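Sivside Grid Top — matt grey work surface for marked layouts 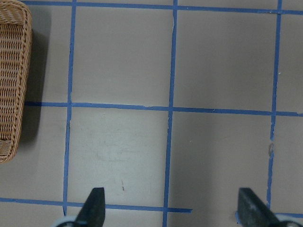 Grid Top in light grey, marked out in blue painter's tape.

The Sivside Grid Top is a flat, loose-laid work surface intended for benches where the working area is divided into positions and the divisions change from job to job. It is supplied plain. Marking out is done by the user with low-tack tape, which can be lifted and relaid when the layout changes.

Surface

The face is matt light grey with no printed pattern. Grey was chosen over white to reduce glare under strip lighting and to keep both pale and dark items legible against it. The finish will pick up smudges in ordinary use. These do not affect tape adhesion unless they are greasy, in which case wipe with a damp cloth and a little washing-up liquid, rinse, and leave to dry before taping. Do not use solvent cleaners or abrasive pads.

Dimensions and weight

Width: 980 mm
Thickness: 20 mm
Load, evenly spread: 300 N
Underside: non-slip backing, full area
Edges: square, sealed

The top should be supported across its full width. It is not rated for use over trestles.

Marking out

Painter's tape is recommended. Masking tape for general decorating will hold but is harder to remove after a few weeks. Coloured tape gives the better contrast on grey; blue reads well in both daylight and artificial light.

Lay the long vertical runs first, working from the back edge towards the front, then the horizontals across them. Pull off enough tape for the whole run and press down from one end. Tape laid by hand will wander slightly and the torn edges may fray. For sorting, laying out parts or keeping small items apart this is of no consequence. Where cells have to be true to size, set out with a steel rule and pencil beforehand and cut the ends with a knife — held clear of the surface, which is not cut-resistant.

Lines need not run the full width. A strip can be stopped short to leave a larger open area beside the closed cells, useful for a basket or tray that stays on the bench.

Replace any strip that has begun to lift. Tape left down for more than 28 days should be peeled back slowly at a low angle.

Supply

Sold singly. Tape is not included. Surfaces are packed flat with card on both faces; check for corner damage before signing. Orders placed before the August shutdown are despatched from the Todorova warehouse as normal. Trade enquiries and non-standard widths: Lejla Georgiou, bench products.

Related items
Sivside Grid Top, dark grey
Forari low-tack tape, blue
Forari steel rule
Fleltunura bench tray, shallow
Replacement non-slip backing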